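Carness Workshop Forum > Off the Bench > Automation
Topic: Can a machine do a real chore yet? I think we're closer than people say

tarmo_s
Joined: June
Location: Werkton

OK, I've been itching to start this thread, so bear with me, it's long.

Most of you know me from the bearing press thread. For my day job I look after two pick-and-place cells, and for years my answer to "when will one of those things clean my house" was a flat never. A cell works because we bolt everything down. The part shows up in the same spot, facing the same way, and if it's off by the width of a pencil line the whole thing stops and beeps at me. A house is the opposite of that. A house is socks.

I've changed my mind, or at least I've moved a good way down the road. What did it for me is watching full humanoids do the dull middle part of a chore. I don't mean dancing or backflips (I'm so tired of backflips). I mean carrying a basket over to a shelf in a bedroom, with the bed close on one side and the wall in front, and things in the basket that need to go somewhere.
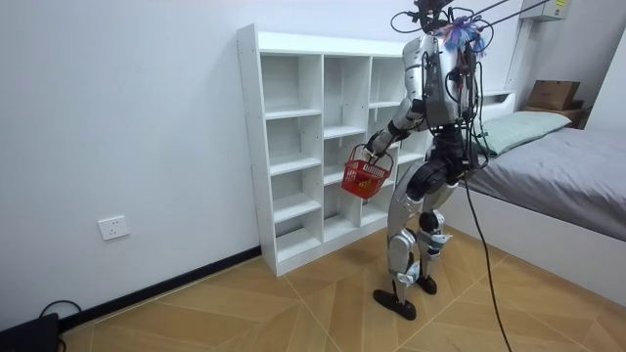 Think about how many separate problems that is. You have to walk with a load hanging off one hand, and a basket swings, so your balance is off by a different amount at every step. You have to stop at the right distance from the shelf. Too far and you're reaching with a straight arm, too close and your knees hit the boards. Then one hand has to keep hold of the handle while the other goes in, finds something, gets a grip on it without squashing it, and comes back out without dragging the basket along. Five years ago every one of those was somebody's whole thesis!

My claim, so you all have something to throw rocks at: putting things away on open shelves is the first household chore machines will really own. Laundry comes later. Dishes later still.

Tell me why I'm wrong.

-----

gervasio_g
Location: Teixeira

You're wrong because of the cables, my friend.

I love this stuff as much as you do, but look at how these machines live. There's a line coming off the back and running along the floor, and there are cords going up from the shoulders to something overhead. I take that to be fall protection, and good for them, I'd want it too. But my mother does not have fall protection over her bed. When it can walk in from the hallway on its own, put the fruit away, and walk out again with nothing trailing behind it, call me and I'll bring the wine.

Also, "in a bedroom" is carrying a lot of weight in your post. That's a tidy bedroom. Nice flat parquet, clear path, nothing on the floor but the robot's own wire and whatever the black thing in the corner is. Come do my son's room.

-----

aparecida_a
Location: Carness

Gervásio, I think that's a bit hard on it. We had a safety line on the first palletizer too, in a manner of speaking: it was a fence and a guy named Dirceu with his hand on the stop button for the whole first month. (Hi Dirceu.) Scaffolding comes off when you trust the thing.

What I'd push on is the shelf. Tarmo picked the friendliest piece of furniture ever built. Open front, square holes, white inside so everything shows up nicely, no doors, no drawers, no lip to clear. I run a small stockroom and I'd kill for shelves like that. Mine have wire baskets that catch on everything, and half of the bins are behind other bins.

So, yes, open cubbies first. I agree with you there. But "putting things away" in my world means opening something with your hip while holding three other things.

-----

dirceu_m
Location: Carness

It was six weeks with my hand on that button and I still have the callus.

I'll be the grump. I don't care if it can do it. I care how long it takes and how often I have to go pick something up off the floor. A person puts away a basket of groceries without thinking about it, while talking on the phone. If a machine takes 15 minutes and drops an onion, I've gained nothing and now I'm looking for an onion.

On our line, anything that needs a hand more than once a shift gets pulled out and rebuilt. That's my bar. Show me that number for a chore at home and I'll get excited with the rest of you.

-----

tarmo_s

Great replies, thank you! Let me take them together.

Dirceu, fair. I don't have a number and I won't pretend I do. But I think you're putting the shop-floor bar on a house, and the house bar is different. If the dishwasher takes two hours I don't care at all, I'm asleep. If a robot takes 70 minutes to put away one basket while I'm at work, I come home to an empty basket. The onion is a real problem, I'll give you the onion.

Aparecida, yes, friendliest shelf in the world, and I'd say that's a point for my side. People already rearrange their homes for machines. My sister raised her couch on blocks so the vacuum could get under it. She'd buy open cubbies in a heartbeat if it meant she never put away another toy.

Since a couple of you asked me in messages what I'd watch for when judging one of these, my list so far:

1. Where the feet are. If both are planted and the machine is close enough that the elbow stays bent, someone has done good work on the approach. Reaching is easy once you're standing in the right place, and standing in the right place is most of the job.

2. What the basket does. Does it hang quietly, does it tilt, does it bump the boards? With one hand at the rim and handle, the basket is going to tip a little, and I'd like to know how the machine handles whatever is rolling around in there. Round things are the worst. Apples, tomatoes, peppers, anything that won't stay where you set it.
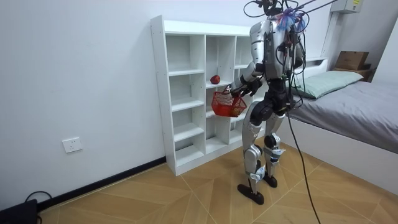
3. What happens after the first item. Anyone can rehearse one placement. Second item, different shape, different slot, and the basket weighs less than it did. That's the part I want to see over and over.

4. Whether it looks. I don't know the right word for it. When I set a cup on a shelf I glance at it after I let go. A machine that checks the thing is still where it put it is worth more to me than one that moves fast.

-----

sekar.liem
Location: Werkton

Oh, number four is so good. I do grippers for a living (the Jarno hands, if anyone here has used them, please be kind) and the letting go is way harder than the picking up! Everybody films the grab. When you open your fingers on a round object it wants to follow whichever finger leaves last. We spent most of June on that and got it from terrible to pretty decent on a flat board. On a board with even a tiny slope toward you, forget it, it comes right back at your knees.

So when I see something round and red sitting on a shelf board I get happier than any normal person should.

I want to disagree with Tarmo on one thing, though. I don't think shelves will be first. I think it'll be carrying. Just carrying! Take this basket to that room and stand there with it. My father uses a walker, so both of his hands are busy, and the thing he can't do is move a basket from the kitchen to the bedroom. He can put the things away himself once they're next to him. He likes to, in fact, he's very particular about where things go. A machine that holds the basket at the right height and waits would change his whole day, and it wouldn't need to get one single placement right.

-----

gervasio_g

Sekar, that is the first argument in this thread that got me. Holding the basket. Yes. I would buy that for my mother with the cable on it and I'd tape the cable to the baseboard myself.

I still say Tarmo's list is missing a line, and it's the most important one:

5. What it does when it's wrong. Misses the slot, catches the edge, foot lands on its own wire. Does it freeze with its arm out like a coat rack? Does it back up? I've seen exactly one arm in my life that backed up politely and tried again, and I wanted to adopt it.

-----

aparecida_a

Adding Gervásio's line to mine. In the stockroom we've been trying out a rolling cart that follows the picker, no arms, no legs, and everyone liked it within a week. It's the carrying thing again. The people with bad shoulders liked it most. It did get stuck on a flattened box 2 times on the first morning and just sat there blinking until someone kicked the box away, so, you know, number five.

I'm less sure than Sekar about legs for it, though. My floor is flat and so is the one in Tarmo's bedroom setup. If it's flat, give me wheels and put the money into the hands.

-----

tarmo_s

Stairs! Door sills! The step down into my kitchen that has tried to kill every guest I've ever had! Legs, Aparecida, legs.

But I'm taking Sekar's point seriously. I may have the order backward: carrying, then shelves, then everything else. I've put number five on the list.

-----

dirceu_m

Wheels. And I'll bet 20 of whatever you like that the first one in a normal house has wheels and one arm, and that the arm is mostly for holding a basket.

-----

sekar.liem

I'll take that bet, Dirceu, but only if we agree what counts as a normal house. Gervásio's son's room is excluded.

-----

gervasio_g

It's excluded by the fire code. Put me down for legs, for Tarmo's sake, and somebody write the bet in the sticky post.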